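件名: Re: [robo-ml] Sturach 見学会の報告と9月分の申し込みについて
日付: 2019年8月15日

皆様

先日の Sturach 見学会に参加しましたので、報告します。長くなりますが、9月の回に申し込むかどうか迷っている方もいるようなので、見たことと聞いたことをなるべく省かずに書きます。まず、前にいただいた質問を引用しておきます。

> 見学会に行かれる方にお願いです。
> 当方、宿泊施設向けのリネンと預かり衣類の仕分けを請け負っています。
> Sturach の案内には「布物のハンドリングを実演」とだけあり、
> どの程度のものか分かりません。次の点が分かれば教えてください。
>
> 1. 布は平らに置いた状態から取るのか、かごに入ったまま取るのか
> 2. 色の濃い衣類でも認識できるのか
> 3. 失敗したとき、人が介入するのか、機械が自分でやり直すのか
> 4. 既存の作業台やかごをそのまま使えるのか
> 5. 見学中に質問する時間はあるか
>
> 当方では9月に設備の見直しを予定しており、
> その前に見ておくべきかどうかを判断したいと思っています。
> 撮影の可否も分かれば助かります。

順番は前後しますが、以下に答えを含めて書きます。

会場は Zurnetbridge の駅からバスで2停留所のところにある建物の1階です。受付で名札と資料を受け取り、最初に会議室で説明を聞きました。参加者は私を含めて8名で、製造業の方が多く、布を扱っている方は少なかったようです。説明では会社の沿革は短く済ませて、把持の話に時間を割いていました。スライドの配布はありません。手元に残ったのは A4 で1枚の概要だけです。

説明の要点は次のとおりでした。Sturach は腕そのものは作っておらず、手先のカメラの画像から「どこをつまむか」を決めるソフトウェアを開発しています。ソフトウェアの名称は Plestetti です。手先の機構は Oberholzer から供給を受けているとのことで、指の部分だけを交換できる構成だそうです。今回の実演では2本指の標準品を使っていました。吸着式も試したものの、衣類では保持が安定しないため現在は扱っていない、という説明でした。

動作を覚えさせる方法についても話がありました。人が腕を遠隔で操作し、その操作と手先カメラの画像を一緒に記録して、学習に使います。今回の課題用に集めた操作の記録は1,068件と聞きました。この中には途中でつまみ損ねたものも含めてあるそうです。うまくいった記録だけで学習させると、ずれたときの戻り方を覚えない、という理由でした。

説明のあと実演室に移りました。作業台は天板が白く、台の上に洗濯かごを1つ置いて、中の衣類を1点ずつつまみ出し、台の空いたところに移すという課題です。見学者は床のテープの手前に立ち、壁のモニターで手先カメラの画像を見ながら、実機の動きも横から見られるようになっていました。テープから台までは思ったより近く、指先の動きまで肉眼で確認できます。
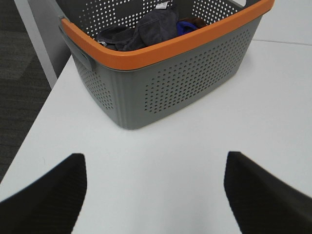 1回の実演は、腕が待機位置から降りてくるところから始まります。かごの手前で一度止まり、つまむ位置が決まると、縁を越えて中に入ります。止まっている時間は毎回違いました。衣類が重なって境目が分かりにくいときに長くなる傾向があるそうです。つまんだあとはまっすぐ上に持ち上げ、縁より高いところまで上げてから横に動かします。速度は人の作業と比べると明らかに遅いです。係の方も、見学会では安全のため速度を落としていると話していましたが、通常の速度を見せてもらう機会はありませんでした。

質問の1番ですが、上に書いたとおり、かごに入ったままの状態から取っています。平らに置いた布を取る課題は今回はありませんでした。以前はそちらを見せていたそうですが、見学者から「現場ではそんなふうに置いていない」という意見が多く、課題を変えたと聞きました。

2番の濃い色の衣類については、実演の中に含まれていました。黒に近い色はしわの陰影が画像に出にくく、つまむ位置の候補が少なくなるそうです。実際、2着以上を一緒に持ち上げてしまった場面が1回あり、そのときは上で少し揺すって1着を落としてから運んでいました。濃い色どうしが重なった場合はまだ苦手だと、担当の方がはっきり言っていました。照明は天井のものだけで、特別な光源は足していないそうです。

3番の失敗時の動きは、場合によって分かれます。空振りのときは自分で戻って、別の位置でやり直します。続けて3回つまめなかったときは停止して人を呼びます。かごが大きく動いたときも停止します。私が見ていた間に人が介入したのは1回で、指が穴のあいた側面に引っかかり、かごごと引きずったときでした。係の方が停止ボタンを押し、かごを元の場所に戻して再開しました。復帰の手順は画面の指示に従うだけで、それほど時間はかかっていません。

4番の既存の作業台とかごについては、条件つきで使えるという回答でした。台は天板が平らで、腕を据え付ける場所が取れれば問題ないそうです。高さは74センチを標準に調整していて、それより高い場合は腕の取り付け位置を変えます。かごは、側面がやわらかいものは縁が変形するため向いていません。縁のしっかりした樹脂のかごであれば、現場で使っているものを送れば事前に試してくれるそうです。網目や穴のあるかごは、穴の向こうが透けて見えることで認識に影響が出るかという質問が別の方からあり、以前は影響があったが、記録の中に穴あきのかごを多く入れるようにしてから減った、という回答でした。減った割合などの数字は出ませんでした。

5番の質問の時間は、実演のあとに会議室で取ってありました。実演中も、腕が止まっている間なら聞いて構わないとのことです。全体は午後いっぱいで、最後のほうは個別の相談になりました。早く帰る方もいて、特に拘束されることはありません。

撮影については、実演室の中は静止画のみ可、動画は不可です。会議室のスライドは撮影できません。壁のモニターに出ている手先カメラの画像は、申し出れば担当の方がその場で保存したものを後日メールで送ってくれます。

質疑で出た話のうち、仕事に関係しそうなものを書いておきます。

・洗ったあとの湿った衣類は試験中で、乾いたものと比べると重さの差が大きく、持ち上げの途中で滑ることがある。今回の実演は乾いた衣類だけ。
・タグの読み取りは Plestetti の機能には入っていない。別のカメラで読む構成なら連携はできるが、実績はまだない。
・畳む作業は対象外。つまんで移すところまで。
・指の表面の材料は消耗品で、交換は利用者側で行う。交換の間隔は使い方によるため、一律には答えられない。
・導入の前に、利用者の現場で操作の記録を追加で取ることを勧めている。期間は課題の難しさで変わる。
・価格は見学会では答えない。個別の打ち合わせで見積もりを出す。

私の感想も少し書きます。当方の現場はかごから出して台に広げるまでの工程に人手がかかっているので、課題の選び方としては実際の作業に近いと思いました。一方で、今の速度のままでは日中の作業を置き換えるのは難しく、夜間に動かしておく使い方になりそうです。その場合は、停止したときに人を呼ぶ仕組みをどうするかが問題になります。この点を聞いてみたところ、遠隔で操作を引き継ぐ機能を準備しているが、提供時期は未定という返事でした。

引用したご質問の方のように、預かり衣類で色も形もばらばらなものを扱う場合は、一度ご自分の目で見ておいたほうがよいと思います。リネンだけであれば、今回の課題とはかなり違うので、事前に問い合わせて、大きな平物を見せてもらえるか確認してください。シーツのような大物は1本の腕では運びきれないとのことで、今回も出ていませんでした。

9月の回は、内容は今回とほぼ同じで、かごを2つ並べて色の濃淡で分ける課題を追加する予定だそうです。申し込みは Sturach の受付窓口宛てのメールで、参加者の氏名と所属、見たい対象物を書けばよいとのことでした。1社からの参加は2名までです。駐車場はないので、かごなどの現物を持ち込む場合は事前に連絡すれば、建物の裏の搬入口を使わせてもらえます。靴は普通のもので構いませんが、かかとの高いものとサンダルは実演室に入れません。

私は次回は当方のかごを1つ持ち込んで試してもらうつもりで、すでに連絡を入れてあります。同じ回に行かれる方がいれば、課題が重ならないように調整したいので、このメーリングリストか個別のメールでお知らせください。概要の A4 の紙はスキャンして共有フォルダーの「見学会」に入れておきました。

以上、よろしくお願いします。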